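DRULUDAR BENCH CELL – README

Covers: setup, daily care and small repairs for the two-arm cell
Does not cover: training code, the grasp dataset, or why the coffee machine trips the breaker
Last revised: 2018-05-25
Maintained by: Skellau lab, bench group

What you are getting

Two arms, two five-fingered hands, one head camera, one white table. The arms and hands came from Jistex. The table came from Van Dijk and is the only part of the cell that has never needed a firmware update. The software that holds it all together is Druludar, which is in this repository and which we wrote ourselves, so complaints can be made in person.

Before you power on

Read the whole section first. People skip to step 3, and then we order fingers.

1. Check that both red stop buttons are released and that you can reach one of them from where you plan to stand.
2. Run your hand along the cable bundle on each arm, wrist to base. It should slide a little. If it is tight anywhere, the arm will find out before you do.
3. Turn on the arm controllers, left first. The right one looks for the left one at boot and sulks if it isn't there.
4. Wait 45 seconds. The controllers claim to be ready well before that. They are being optimistic.
5. Start the hands with "druludar hands up". Both hands should open fully, then close to a loose curl.

If a hand opens and stays open, see Known problems.

Homing

Home the arms one at a time with the table clear. Homing ignores everything it knows about the table, including that there is one, so keep the lift height at 200 mm until both arms report home. The setting lives in cell.yaml under "lift". Somebody once set it to 20. The dent is on the left side and you may visit it.

Camera check

After homing, put the tray and the puzzle cube out and run "druludar look". The tray gives the camera a big dark circle to fit, and the cube gives it corners and color. The cube does not need to be solved. Please stop solving it during working hours.

If the reported cube position is off by more than 4 mm, redo the head calibration. Do not fix it by nudging the cube. The log can tell, and so can the next person.

Looking after the hands

The fabric on the palms picks up lint and whatever you had for lunch. Wipe it with a barely damp cloth at the end of the day and leave the hands half closed overnight. Fully open is hard on the tendons, and fully closed makes the morning check lie to you.

Tendons get re-tensioned every 600 grasp cycles. "druludar count" prints the number per hand. The right hand gets there first by a wide margin, being the one everybody uses in demos. Use the small driver in the drawer, quarter turns only – if you feel a click, you have gone too far and should start reading the Jistex repair sheet.

Known problems

Hand opens and stays open: the wrist connector has backed out. Power down that arm, reseat it, tighten the collar by hand. Pliers are for other projects.

Thumb drifts inward over a long session: still open since November. Restarting the hand clears it. We have theories, none of them good enough to write down here.

Arm stops with "reach limit" nowhere near its limit: usually the cable loop has caught on the table corner. Free it, home again, carry on.

Shutting down

Park both arms before cutting power – the brakes hold, but they let go of an inch first, and the tray has taken enough hits. Then hands, right controller, left controller. Write the cycle counts in the log even if nothing happened.

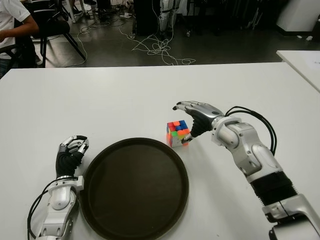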